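Garside planner: frequently asked questions
Last revised February 2018

Welcome, and thank you for trying Garside. We wrote these answers with the people who email us most in mind, so some of them go on a bit. If you already know your way around, skip to the part about upgrading from Trirnel, which catches nearly everybody once.

What does Garside do, and what does it leave to me?
Garside takes a list of things you'd like your arms to do and works out paths for both of them that don't cross at the wrong moment. It looks after timing, joint limits and keeping the elbows out of each other's way. It doesn't look at the world for itself. For that you'll want Mrema, our perception package, or something of your own that can publish objects in the same format (the message layout is in the download, in the folder called formats).

Do I need two arms?
Not at all! Plenty of people run it with one. You'll have a few settings you never touch, and the start-up log will grumble that the second arm is missing. Set arms to 1 in your settings file and it will stop.

My arms pause for ages before they move. Is something broken?
Probably not. The first plan after start-up builds the collision map, and on an older computer that can feel very slow indeed. Later plans reuse it. If every plan is slow, look in the log for the number of obstacles. One kind soul sent us a log with 852 of them, nearly all specks of noise from a badly set depth filter, and once the filter was put right the whole thing ran nicely.

How should I tell the planner about things on the table that it mustn't knock?

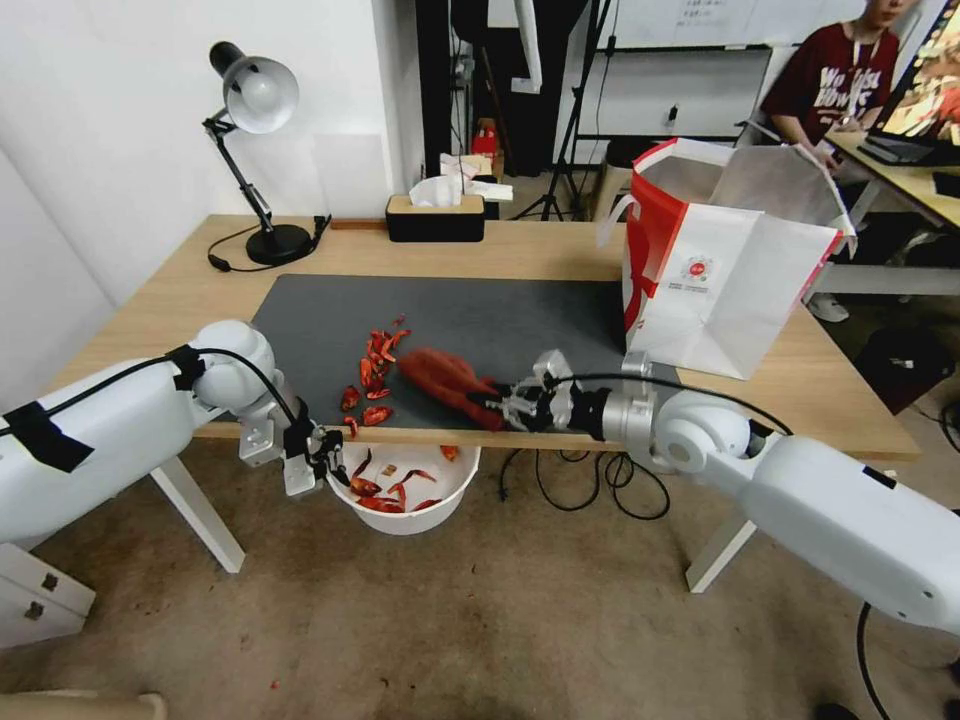
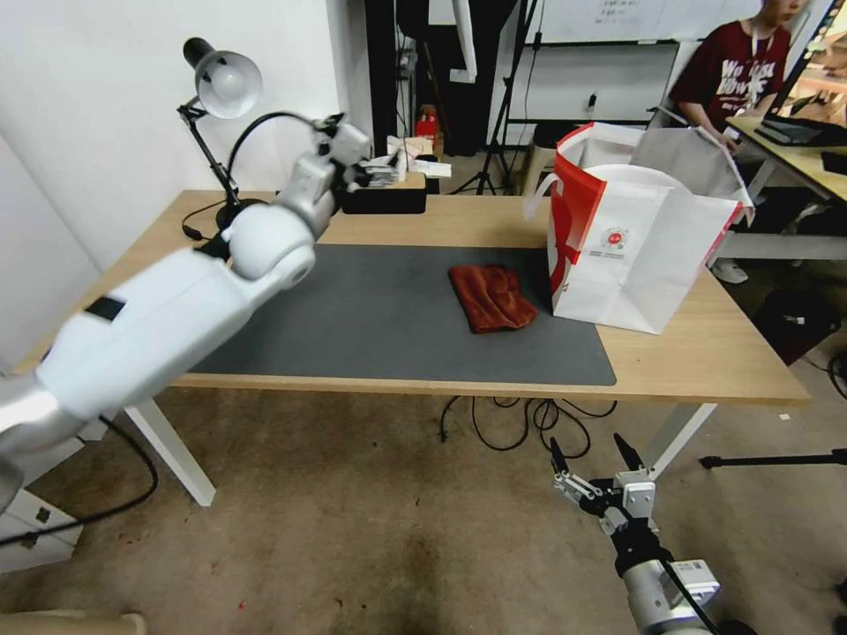 You have two ways of doing it, fixed obstacles and tracked obstacles, and most settings files end up with a mixture. Fixed obstacles are boxes you type in by hand, and the planner believes in them until you take them out again. Tracked ones come from Mrema and are refreshed 5 times a second. A desk lamp like the black one with the white shade is a good thing to enter as fixed, though do make the box tall enough to cover the jointed arm as well as the base. A paper shopping bag is better tracked, as it's light and easily shoved along. Soft things such as cloth should go in as "soft", which lets a gripper come close enough to pick them up without the planner throwing up its hands.

What about cables?
We don't model them, I'm sorry to say. You can put a keep-out box over a stretch of table where a cable runs, and that works well enough so long as the cable stays put. Cables on the arms themselves are harder. Try lowering the wrist rotation limit a little at a time until you're happy with how the slack behaves.

I've upgraded from Trirnel and my saved poses are all wrong.
Ah, yes. Trirnel measured from the base of the left arm and Garside measures from the middle of the front edge of the table. Run the convert tool on your poses file, and keep the old copy somewhere safe. If only the right arm is out, you've most likely converted the file twice.

Mrema says its confidence is 98 but the gripper still misses.
That number tells you how sure Mrema is of what the object is. Its guess at where the object sits is scored separately, under "position", and a low score there usually means the camera calibration wants doing again. Keep the calibration board flat and take your time over it.

Can I use Garside with Plirorus?
Yes, from version 2 onwards. The bridge was added in January and still has a rough edge or two, chiefly that it forgets gripper speeds when you restart. Please send us your logs if you see anything else odd.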